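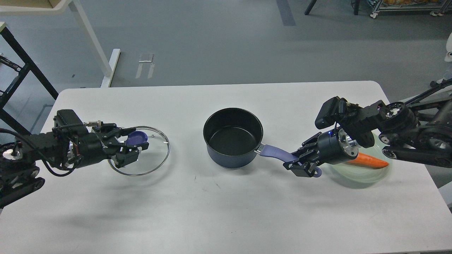

Vornum Saucepan with Glass Lid, dark blue / purple

Item no. 457
In stock – ships from Mornberg
Page updated June 25, 2018

Small everyday saucepan from Vornum. Dark blue outside, black nonstick inside, purple handle, purple knob on the lid. Lid is included, you don't order it separately (we get this question a lot).

Back in stock since May. The all-black version is gone and not coming back, sorry.

What it's good for

Soup for one or two. Oatmeal. Rice. Carrots, peas, a couple of potatoes cut up small. Reheating last night's sauce. Not a pasta pot – spaghetti will stick out the top and you'll be poking at it.

The lid

Round clear glass with a thin metal rim. Small steam vent next to the knob, so the lid doesn't rattle so much when things get going. You can check on the rice without lifting it. Vent can't be closed. Point it away from the handle side when you cook, steam is hot.

Knob unscrews from underneath. If it gets wobbly, hold the knob and turn the screw a bit, regular screwdriver. Don't overtighten, it's glass. Spare knobs sold in purple only.

The handle

Long, purple, joined to the pot with a small metal bracket. Stays cool enough on an electric burner if the pan sits in the middle. On gas keep the flame under the pan, not up the side, or the bracket gets hot and so does the end of the handle nearest the pot. Not for the oven. Not even for a few minutes.

Nonstick care

Wash with warm water and a little soap before first use, dry, wipe with a drop of oil.
Wood or silicone spoons. No forks, no whisks, no steel wool.
Medium heat is plenty. Never empty on a hot burner.
Let it cool before it goes in the sink.
Dishwasher – you can, but the coating lasts longer by hand. Lid is fine in the dishwasher.

If you stack pans put a cloth or paper towel between them. The felt pan protectors from Baek fit this one, sold in packs of 4.

Stoves

Electric coil, glass top, gas. Does NOT work on induction. Please check before ordering, we had 3 come back last month for exactly this.

What's in the box

Saucepan, lid, care card. Handle comes attached. Lid is packed in its own sleeve under the pan so look there before you email us that its missing.

Price

$31 with lid
Free shipping if you add anything from the Durer kitchen line, otherwise standard rate at checkout.

Returns

Unused, in the box, with the lid. Chipped or cracked glass – send us a picture of the lid and the carton and we'll ship a new lid, no need to return the whole set. Scratches from metal utensils are not covered.

Goes with

Durer cutting board, small
Baek pan protectors
Vornum frying pan, dark blue – same handle color, diffrent lid size, so the saucepan lid won't fit it

Questions about spare parts, write to the shop with the item number in the subject line. Phone is weekday mornings only for now.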